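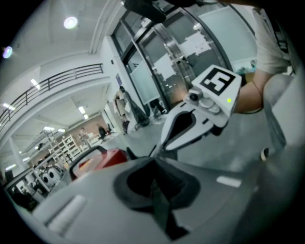 Figure 4-1. Hand-held gripper with marker plate, seen from the camera of a second gripper.

## 4. Marker Tracking and Pair Calibration

This section covers software set-up for two hand-held grippers used as a pair. Trodlow must already be installed on the host computer, and each gripper must be registered under its own device name (see Section 3).

### 4.1 Before you start

- Charge both grippers to at least 67 percent. Calibration stops if either one drops below 20 percent.
- Clean the marker plates with a dry cloth.
- Close any other program that reads the camera streams.

**Caution:** Do not press on the marker plate or use it as a handle. A bent plate gives a pose error that the software cannot detect.

### 4.2 Set the marker parameters

1. Open **Devices > Tracking** and select the left gripper.
2. Enter the marker ID and the edge length. Measure the black border only — the white margin is not part of the marker.
3. Set **Minimum detections** to 100.
4. Repeat for the right gripper. The two IDs must be different.
5. Select **Write to profile**.

### 4.3 Calibrate the pair

1. Start both camera streams and wait until the frame counters advance together.
2. Hold the grippers so that each camera can see the other gripper's marker plate. Figure 4-1 shows the plate facing the viewing camera.
3. Select **Calibrate pair**.
4. Move one gripper slowly through the working volume. Tilt it in both directions and keep the other still.
5. Swap roles when the progress bar reaches the halfway mark.
6. Read the residual when the run ends. A value of 2 pixels or less is accepted automatically.
7. Select **Save**. Trodlow writes the transform to `pair.yaml` in the active profile.

**Note:** Ceiling lights and reflective floors can upset automatic exposure. If detections drop out at certain angles, lock the exposure in **Camera > Manual** and run the calibration again.

### 4.4 If calibration fails

`E_MARKER_LOST`: The plate left the field of view or was covered by a hand or sleeve. Repeat from step 3.

`E_CLOCK_SKEW`: The streams are out of step. Restart the time service, then both streams.

`E_SCALE`: The edge length is wrong in one profile. Measure again and re-enter it.

Transforms saved before the September 2020 release use the old axis order and must be recalibrated. The import tool does not convert them.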